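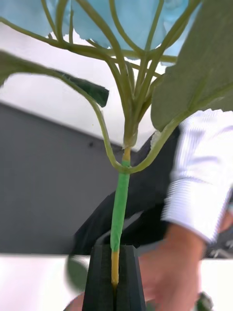 Right, faux flower sorting day. I've put it off since March and I'm out of excuses.

Everything's coming out onto the white table so I can see what we've got. Red roses, pale blue hydrangeas and a daft number of leaf sprigs that have come off their stems.

Hydrangeas first. The Bielecka ones have those lovely big soft-looking leaves but they do shed if you look at them wrong. 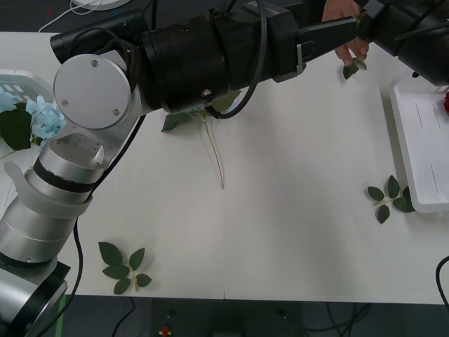
Rui Meireles: put the leaves back on before you sort by colour, otherwise you'll be matching them up all night. Ask me how I know.

Fair point, Rui. Leaves first then!

Serrated ones go with the hydrangeas, I think. The little pointed sprigs are rose. I've been getting that wrong for years -- sorry to everyone who had a Fenley table centre off me.
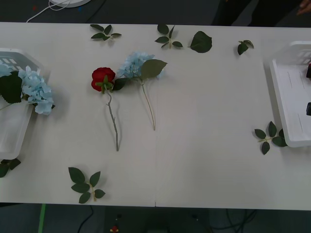 And then the stems want a bit of bending, so they don't all stand up like pencils. I do mine with my thumbs, slowly. Go too hard and the wire kinks and it never sits right again.

Slotted plastic baskets are brilliant for storing these, by the way. Mine cost 12 quid for the pair. 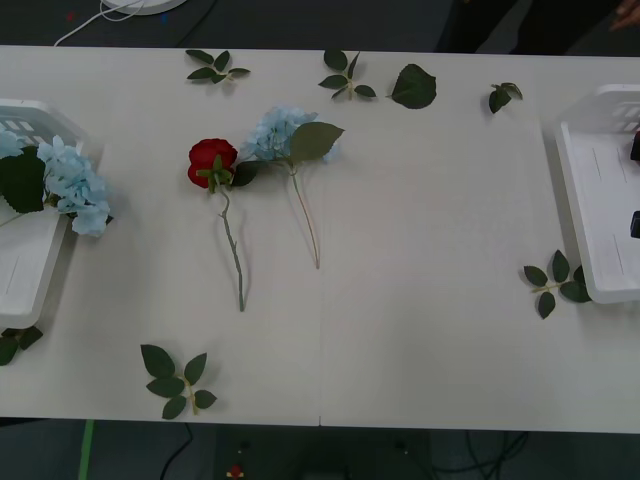

How do you get dust off the petals? Soft make-up brush, dry, working from the middle out.

Roses next, then a cup of tea -- I've still got the Mornow box to open.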